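How to Set Up a Home Drink and Prep Station on a Papered Table

By Ansel Dunleavy

117 shares | 2 comments

We use cookies to remember your settings and count visits. By staying on this page you accept our cookie notice.

If you make lemonade, mint tea or mixed drinks for a group, most of your time goes to looking for things. The knife is under a towel, the lemon has rolled behind the kettle, and the bowl you wanted is full of peels. A papered table with taped sections fixes most of that. It takes fifteen minutes to set up and one minute to throw away.

I started doing this for the summer stand at Stendivby, where we had one folding table and a line of people. I now use the same layout at home for birthdays and for a regular Monday supper.

What you need

A table you can walk around on at least two sides
Brown kraft paper, wide enough to cover the top
Painter's tape, any color that shows up against brown
A cutting board, preferably one with a handle
A knife that suits the fruit you are cutting
A muddler
One or two medium bowls
A damp cloth

Kraft paper is sold in rolls. The one I buy is Fokasari, 600 inches long, and it lasts me most of a year. Thin wrapping paper will work for an hour or so, but it tears when it gets wet. Don't use newspaper. The ink comes off on lemon halves and on your sleeves.

Step 1. Clear and wipe the table

Take everything off, including the napkin holder. Wipe the top and let it dry completely. Tape will not hold on a damp surface, and paper laid over crumbs will have bumps in it that tip glasses.

Step 2. Lay the paper

Unroll the paper from one end and smooth it with your forearm as you go. Leave three inches hanging over each side, fold that under the edge of the table and tape it from below. If you need two widths, overlap them by an inch and put the seam where you won't be cutting.

Step 3. Tape the sections

Run one long strip of tape down the middle and one long strip across. That gives you four areas. Add a shorter strip wherever you want to break one of them up. Lines don't have to be perfectly straight, and small gaps won't matter. Tear the tape by hand if you like. Press each strip down with your thumb from one end to the other so the ends don't lift and catch on the board.

Step 4. Place the board and tools

Put the cutting board along the far edge of the table, on the side of your cutting hand. Lay out the tools on it before you bring any fruit over. The knife goes first, then the muddler, and the fruit goes by itself at the other end so juice doesn't run under the tools. Set the bowl in the section nearest the board, close enough that you can reach it without moving your feet.
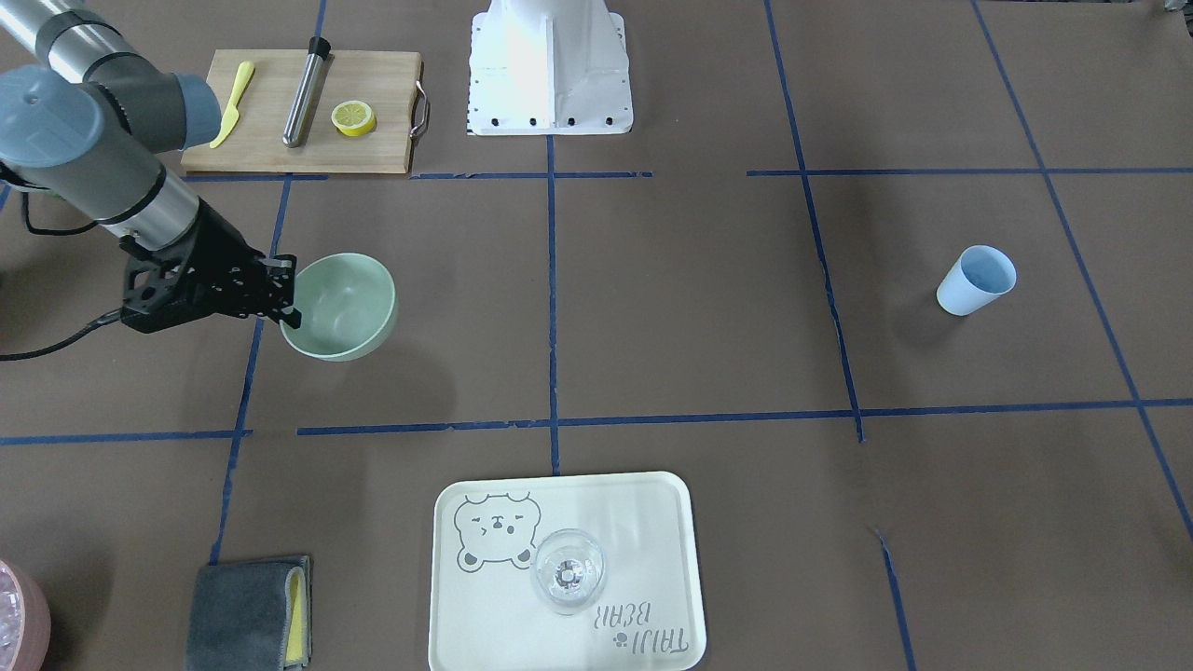 Yellow knife, muddler and a lemon slice on the board, with the green bowl in its own section.

A plastic knife is fine for soft fruit and for herbs, and it is the one to give to children. For whole lemons with thick skin you will want a small serrated steel knife. Keep it at the back of the board when you're not using it, with the blade facing away from you.

Step 5. Decide what each section is for

Mine go like this. The bowl section is for cut fruit. The one beside it is for clean glasses. The front left is for sugar, mint and anything in jars, and the front right stays clear for pouring. You can write on the paper with a marker, and I do when someone else is helping.

Step 6. Muddle in the glass or in a bowl

Put two lemon slices and a spoonful of sugar in the bottom of a sturdy glass. Press down with the muddler and give it a quarter turn. Five or six presses are enough. If you keep going, the white part of the peel breaks up and the drink turns bitter. Mint needs less, three light presses at most. Don't muddle in thin glasses.

For a pitcher, do the muddling in a bowl and tip it all in at once. Choose a bowl with smooth sides so the pulp comes out easily.

Cleaning up

Carry the board, tools and bowl to the sink first. Wash a wooden board by hand with hot water, dry it and stand it on its edge overnight. Don't soak it. Then peel the tape under the table edge, fold the paper in toward the center and lift the whole thing out. Most of the mess goes with it.

If tape has been on a varnished table for more than a day, pull it back slowly at a low angle. Any residue comes off with a little cooking oil on a cloth.

Next month: making Sinura syrup with leftover peels.

Join 3,157 readers who get our kitchen newsletter. Enter your email address to sign up.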